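Drorken Booking Protection - Product Information

Drorken covers prepaid holiday lets booked through member agencies in the Clivent scheme. It refunds rent and cleaning fees when a booking is cancelled by the owner or agent, or when the property is not available on arrival.

Product code: 2414
Sold by: Trarkari
Claims handled by: Kütt

What is covered
Rent paid in advance, up to the limit shown on your certificate. Security deposits are covered separately - see section 7 of the policy wording. Agency booking fees are included only if they appear on the original invoice.
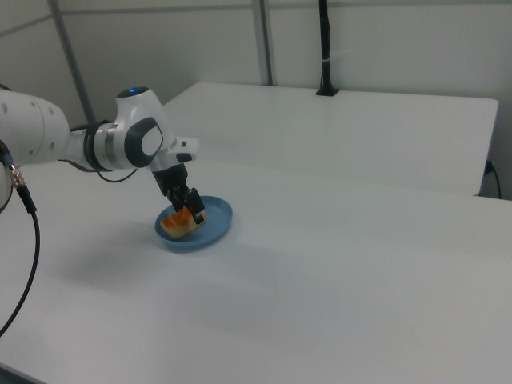
Excess
An excess of 200 pounds applies to each booking, not to each guest. Where two households share a let, the lead booker makes the claim and receives the full payment.

How to claim
Ask the agent for a refund in writing first. If no payment has arrived after 20 working days, send Kütt the invoice, proof of payment and a copy of your request. Card statements are accepted as proof. Screenshots of banking apps are not. 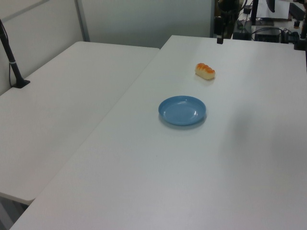
Claims for stays in December must be received before the end of the following March. Part refunds already paid by the agent are deducted from the settlement - vouchers are not, unless you have used them.

Not covered
Change of mind, travel delays, and bookings made privately with an owner.

Cover can be added up to the date of the final balance payment.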